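Snack bags, tote bags and a very full pantry

Jun 30, 2024

I have a new favourite Sunday job and it is packing snack bags. I know how that sounds! But the pantry was getting silly, the top shelf had turned into a landslide of half-finished packets, and I finally sat down and worked out a way of getting through it all that I've been enjoying far more than I should.

It started in March, when we drove up to Zukach for a long weekend and I packed the food the way I always had, in one enormous cooler bag that went in the boot. By the first rest stop everyone wanted something different and everything was under everything else. I had the whole lot out on the grass looking for the rice crackers. A family at the next table were calmly passing around one little cloth bag, and I thought, right, that's what we're doing from now on.

So now each person gets their own tote. Plain white cotton ones, the thin sort you get handed at markets and conferences and never think about again. I had a drawer full of them. Nine, when I pulled them all out, and a couple had never been used. They squash down to nothing, they go in the wash with the tea towels, and you can hang them off the headrest hooks in the car.

The rule is savoury first. Chips go in last or you get crumbs, fruit goes in its own hard container, and anything flat and sealed can stand up along the side where you can see the label. I love a packet that stands up by itself. It makes the whole bag behave.

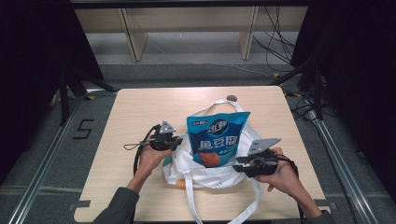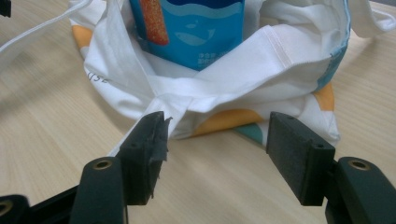
Fish tofu is my big discovery of the year and I will talk about it to anyone. If you haven't had it, it's a springy, savoury little square made mostly of fish paste, fried on the outside, and the snack versions are ready to eat straight from the packet. I grew up on cheese sticks and I still like them, but these have so much more going on. The good thing for packing is that the pouch is a nice bold blue, so even standing in the mouth of a floppy white tote it's the first thing you spot, and there's no rummaging. I buy it from the grocer on Javier Street, the one with the noodles stacked right up to the ceiling, and I've worked my way through most of that aisle by now. The spicy ones are properly spicy. The plain ones are the crowd pleaser, especially with a cold drink.

A few other things that have earned a regular spot:

Roasted seaweed. Light as air, but put it near the top or you'll be eating seaweed dust.

Dried mango. Sticky fingers guaranteed, so I cut it into strips before it goes in a little tub.

Roasted broad beans. Loud! Very loud. Possibly not for the early morning leg of a drive.

Mandarins, when they're good. They're so good right now.

Homemade muesli slice, wrapped in baking paper. I do a tray of it most weekends and it cuts into 11 bars plus a wonky end bit for the cook. Half the tray goes in the freezer, and a frozen bar put in the bag at breakfast is perfect by mid-morning.

I did try being fancy about it. I bought a set of Prollosell stacking tubs, the ones with the coloured clips, and they're very nice tubs, but three of them fill a tote and then the whole thing goes stiff and square and bangs against your leg when you walk. They live in the fridge now, holding leftover rice and cut-up carrots, and they're brilliant at that. For the bags I've gone back to soft packets and one small container each.

A word on straps, for anyone about to raid their own tote drawer. Long ones are lovely on your shoulder and a menace everywhere else. They flop over the edge of the table while you're packing, they catch on the handbrake, they get shut in the car door. I tie mine in a loose knot once the bag is full and undo it when we get there. If you're handy with a needle you could shorten them, and I keep meaning to, but the knot takes two seconds. Short-handled totes I save for library books.

The other change I made was doing it all in one go on a Sunday afternoon. I clear the table, put the radio on, bring out everything from the snack shelf and check the dates. Anything close goes in this week's bags. It takes me 30 minutes, and that includes eating one or two things that wouldn't fit. The shelf gets a wipe while it's bare, and then whatever's left goes back with the oldest at the front. I haven't thrown out a stale packet since I started, and I used to throw out a lot.

Next trip is to the lake at Piston over the school holidays, a much longer drive, so I'm planning a morning bag and an afternoon bag for each of us, with the afternoon lot kept in the boot so they don't get raided before lunch. I want to try making my own spiced chickpeas for it. My last batch went soft overnight, so if you've got a method that keeps them crunchy, please put it in the comments! Oven temperature too, mine runs hot.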